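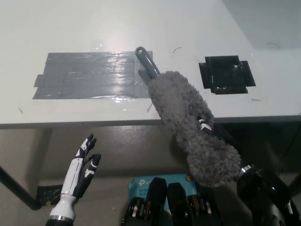 Rutherford Extension, Service Robotics for Small Business
Handout for Unit 2: Reading a Kit on Offer
Notes by the course instructor, updated October

Welcome back, everybody! Last unit we talked about what a cleaning business might want from a robot, and now we get to the fun part, where somebody wants to sell you one. Our offer to look over is the Mimow housekeeping kit, sold through Sustau, and I'd like you to read it the way you would read a lease – slowly, with a pencil, and maybe with a cup of something.

The kit comes as a starter package at $2,180, with 183 pages of manual (I've read them all, and the index is the best part). The price covers the software, the task library and 2 remote setup sessions. It does not cover the robot itself, and you'd be surprised how many people sign before they notice that.

Dusting is the task we'll use all through this unit. A chenille-style duster with a slim plastic handle looks like an easy thing to hand to a machine, but look at how the gripper has it by the lower end of the fluffy head, with the handle lying up on the tabletop. Is that a grip you would pay for? It might be fine if the next move is to turn the duster around, and it might be no use at all if the next move is to wipe. One still moment can't settle it, so please write down what you'd ask the seller to show you next.

Think about the surface too. A glossy white top shows smudges and streaks, and tape patches with wrinkles and uneven edges are the sort of thing soft fibers may catch on. The Mimow brochure says "all common tables" and leaves it there. I would want that in writing, with a list!

For our Notthorpe session, bring one page on these points:
What does the package price leave out for your own shop?
Which end of the tool should the robot hold, and who decides – you or the software?
What would count as a clean table at the end of a trial?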